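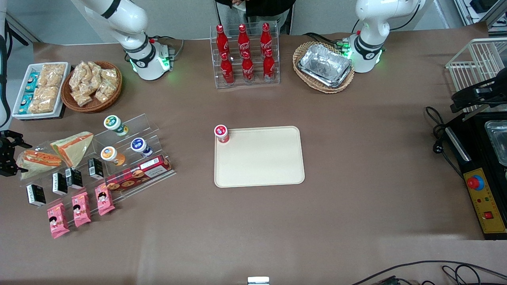 Chapter 5

Packaging and the Price of Food

Think back to the last time you put the groceries away. You probably opened a cupboard, found a gap on the shelf, pushed a box into it, and went on to the next thing without giving the box itself a second thought. Most of us treat a package as something that stands between us and our supper. And yet somebody had to design that box, somebody had to print it and fold it and fill it, and somebody had to pay for it. In this chapter we will try to find out who that somebody is (you may already have a guess!) and how the cost of wrapping our food finds its way into the price on the shelf.

We spent Chapter 4 with the farmer and the miller, and we followed a sack of oats as far as the mill door. Up to that point the oats had hardly any packaging at all. They traveled in bulk, and one load looked very much like another. Once they leave the mill, though, they start to become a product, with a name, a size, a date stamped on the end, and a little picture of a bowl with steam rising from it. A good part of what we pay for a breakfast cereal is added after the grain has stopped growing, and a surprising share of that is added in the last few steps.

A tale of two oat boxes

Let us visit Grusetbridge, the small market town we will come back to all through this chapter. There are two shops on its main street, and both of them sell oats from the same mill. The first shop carries Enura Oats, which come in a plain paper bag with one color of ink. The second carries Gurkari Morning Oats, which come in a stiff printed carton with a sealed bag inside it. The oats are the same, grain for grain. The carton costs the packer 5 cents more than the bag, and you might expect the carton of oats to cost the shopper 5 cents more as well.

It does not, as anyone who has compared the two shelves in Grusetbridge could tell you. The carton takes up more room on the truck, so fewer packages fit in each load. It also stands up straight and stacks well, so the shop spends less time tidying and throws out fewer torn packages. Then there is the matter of what people are willing to pay for something that looks nice on the breakfast table. Each of these pulls on the final price, some up and some down, and a large part of our work in this chapter will be learning to look at them one at a time before we put them back together.

Why 99 cents?

While we are in the shop, take a look at the price labels. A great many of them end in 99. You will have noticed this for yourself long before you opened this book, and we will spend a section on where the habit may have come from and whether it still works on shoppers who know all about it. (Your authors know all about it, and we are sorry to report that it still works on us.)

Words to watch for

Unit price: what you pay for a fixed amount, such as an ounce, whatever the size of the package.

Fill weight: the weight of the food alone, without its wrapping.

Pass-through: the part of a cost that a seller hands on to the buyer.

Before you read on

Choose one packaged food from your own kitchen. Write down its price, its fill weight, and every layer of wrapping you have to open before you reach the food. Keep the page somewhere safe, as you will need it again in Section 5.2, when we work out the costs for a run of 200 cartons at the Zamani packing plant.

5.1 What a Package Is For

The oldest job of a package is simply to hold things together. Flour will not carry itself home, and neither will milk.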